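Unit 3: Sorting and Bagging Produce
Course handout, Household and Store Skills
Instructor: Hidayah Sitompul
24 February 2026

Read this before the practical. Bring it with you, since the bag and tub steps are done from the sheet and I will not be writing them on the board again.

What we use

The class set is play food, mostly plastic fruit and vegetables. Real produce bruises after one afternoon of handling, and last July we threw out most of a crate. The set has the same problems of shape as the real thing. Bananas take up more room than they should, grapes hang down and catch on things, and long vegetables will not lie flat unless you put them in first.

You will also need the orange tub and the clear zip bags. The bags come in boxes of 12 from Mesteline. The Kokano bags we had before are used up. If you find one in a drawer, use it for practice only, because the closure on those was stiff and you will get a wrong idea of how hard to press.

Part A. Opening and filling a zip bag

1. Find the colored rim. On our bags it is a light blue and easy to see against a white table. The rim is the part that has to line up later, so handle it as little as you can.

2. Open the mouth before you pick up any food. Hold one side of the rim and draw the other side away from it. The corners stay pinched together even when the middle is wide open, so do not try to push a large item in at the corner.

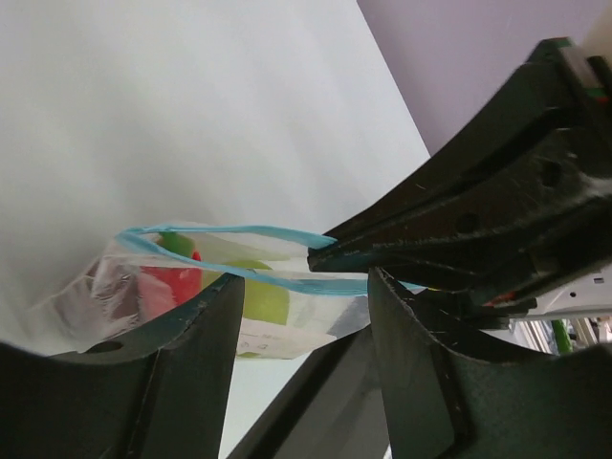 3. Put long items in first, along the bottom of the bag. Cucumbers and eggplants go here.

4. Round items go in next. Leave a gap of two fingers under the rim. If you can't get two fingers in, take something out.

5. Lay the bag down and press the air out from the bottom toward the mouth. Start the zip at one corner and run your thumb along to the other. Check the far corner twice. Most of the bags handed in last term were open at that end.

Part B. The tub

The tub holds loose items that do not need a bag. For this exercise that means fruit, plus any vegetables left over once the bags are full. Load it from the back. Bananas go in a rear corner with the stems at the rim, so that the bunch can be lifted out in one piece. Oranges and other firm round fruit go along the back beside them. Grapes and peaches go in after that, where nothing heavy will be set on them. Small cut pieces, such as the pepper strips, go on top or they will work down to the bottom and be lost.

Keep the tub toward the back of the table, on the left. Filled bags are stacked to the right of it against the wall, and the front of the table stays free for the bag you are working on.

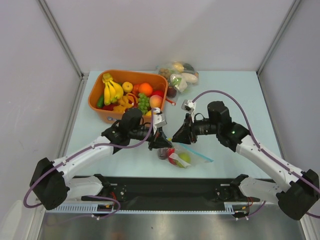
Students often ask if mixed bags are allowed. They are. White vegetables and brown ones can share a bag, and so can an eggplant. Keep wrapped bundles near the top so the wrapping does not get pressed into the zip. The Lau method in your reader sorts by color alone. It is quick, but it puts heavy things and light things together and I don't recommend it for this set.

Part C. Checking the table

Before you call me over, look at the table from the front. The tub should be full without anything balanced on the rim. The label should face you. Each finished bag should be closed and should lie without rolling.

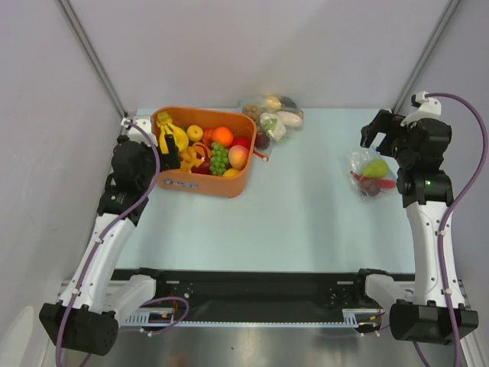 Fig. 3. Fruit in the orange tub, bagged vegetables against the back wall.

For the written part, hand in half a page on which items you bagged and which you left loose, with your reasons. Reading is the Zeltberg chapter on storage, first section only.

Comments (3)

marnie_k: Is the two finger gap for the small bags too? Mine won't close with the potato in it.

H. Sitompul: Yes, same gap. Move the potato to a bag with fewer items.

dpruitt: The link to the reader is asking me for a password.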